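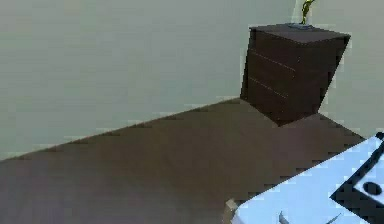
I have now painted my hallway green three times, and I'd like to talk about it.

The first green was called Lagman. I picked it off a paint card in the shop at Proltgate, under those big tube lights, and on the card it was the softest, dreamiest thing you ever saw, like the inside of a pea pod. On my wall in Rultdale it was toothpaste. My sister stood in the doorway with her coat still on and said, "Minty!" and I knew I'd be going back for another can.

So this is a story about color, and how we choose it, and why so many of us get it wrong (often more than once, and at 14 dollars a quart just for the testers). I spent a good part of August asking people about it. Everyone had a story! My neighbor painted a bedroom what she thought was cream and woke up in a banana. A guy at my gym lived with a purple dining room for six years so he wouldn't have to admit it was supposed to be gray.

The person who finally talked sense into me was Malcolm Entwistle. He's been painting houses for most of his life and he has the patience of a man who has watched a lot of couples argue over two identical whites. I asked him what people get wrong and he didn't even stop stirring.

"They look at the card flat on a table," he said. "You don't live on a table."

He told me to paint a big piece of poster board, two coats, and move it around the house for a few days. Stand it up in the corner. Look at it at breakfast, look at it at nine at night with the lamps on. I did this with the second green and then ignored everything I learned, because by then I was tired and the can was already open. That one went the color of pond water after dark. I lasted until the end of the month.

Green is a tricky one, Malcolm says, because it picks up whatever is near it. A lawn outside the window, a red rug, the yellow bulb you keep meaning to change. The pale ones are worse than the dark ones. A pale green can look gray in the morning and gray-blue by lunch, and then the sun comes around and there it is, green again.

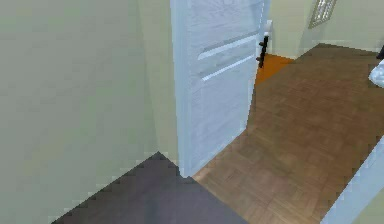 Pale sage beside a white door.

And then there's the trim! I had never once thought about trim. I figured white was white and you bought whatever was on sale. But a creamy white next to a cool green looks kind of grubby, like it needs a wash, and a very blue white can make the whole hall feel like a dentist's office. I brought home so many little strips of white that the cat started sleeping on them.

The third green is called Drirniretti, which I still can't say out loud without slowing down. It's grayer than I thought I wanted. I bought too much of it, naturally, and the whole business has cost me 425 dollars so far if you count the brushes and the pizza for my sister, who did the edges because I can't be trusted near a ceiling.

I put the last coat on at seven in the evening and went straight to bed so I wouldn't have to look at it wet. Next morning I came down with my coffee and sat on the bottom stair for a good long while. It's nice. It's really nice! I've still got half a can of Lagman in the garage, if anybody has a bathroom.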